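Cillard Cruises Adds Indoor Climbing Hall to the Stanik

PALACIOS, 9/20/22 - Cillard Cruises announced today that its ship Stanik will return to service in April with an indoor climbing hall on deck eight. The hall takes over the space formerly used as the ship's second show lounge and will be open to guests on all sailings from Palacios.

The hall was designed by Orker, which also supplied the padded flooring and the automatic belay system. It has six roped routes for adults and older children, and two low walls for younger guests. Climbing shoes and harnesses are included in the cruise fare.
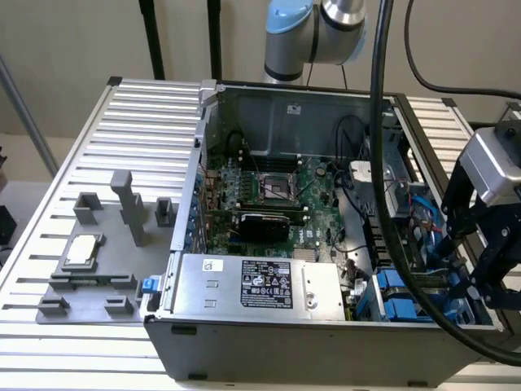 "Our guests have asked for more to do on sea days, especially when the weather keeps them off the open decks," said Bonifacio Carretero, Director of Onboard Programs at Cillard Cruises. "The new hall gives families an activity they can share at any hour, and our staff will be there to help first-time climbers."

Sessions will be booked at the activities desk or on the cabin television. Evening hours will be reserved for adults. The hall will close when the captain judges that sea conditions make climbing unsafe, and booked guests will be offered another time.

Reservations for the April sailings are open now. Guests who have already booked do not need to take any action. Travel agents may request the updated deck plan by quoting reference 2102.

Media contact: Cillard Cruises Press Office, Palacios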